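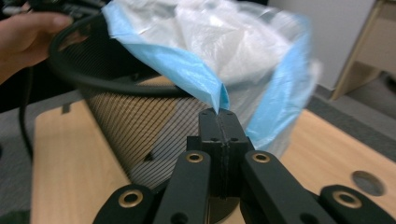
4. Setting up the cross-cut shredder

4.1 Before you start

The Vetano 400 is shipped with the cutting head locked. Do not connect the power cord until step 6.

Place the unit on a level floor. Leave 14 inches of free space behind the motor housing and keep the vents on both sides uncovered.

Caution: The cutters are exposed when the head is off the bin. Lift the head by the two side grips only.

4.2 Assembly

1. Remove the tape from the head, the feed slot and the bin door.

2. Turn the unit on its back and press the four casters into the base until each one clicks. Stand it upright again and lock the two front casters.

3. Open a bin liner (part no. 2855) and lower it into the bin. Fold the top of the liner outward over the rim on all sides. A wastebasket bag of similar size can be used, but thin bags tear when staples collect at the bottom.

4. Push the liner down so that it touches the floor of the bin. Trapped air will lift the liner and trip the bin-full sensor.

5. Lower the head onto the bin with the feed slot facing the door. Slide the red lock on the left side to OPEN.

6. Connect the power cord to a grounded outlet. Do not use an extension cord.

7. Set the rocker switch to AUTO. The green lamp comes on after a short delay.

Note: If the lamp flashes, the head is not seated. Switch to OFF, unplug the unit, lift the head and repeat from step 5.

4.3 First run

Feed one sheet of plain paper into the center of the slot. The motor starts when the sheet reaches the sensor and stops by itself. A faint smell of oil is normal during the first few runs.

Do not feed labels, carbon paper or laminated cards. Staples are allowed – paper clips are not.

4.4 Emptying

Empty the bin when the amber lamp comes on, or after about 400 sheets. Set the switch to OFF and unplug the unit before opening the door. Gather the liner at the neck, tie it and lift it straight out. Wipe the sensor window with a dry cloth before fitting a new liner.

For oiling intervals, see section 7.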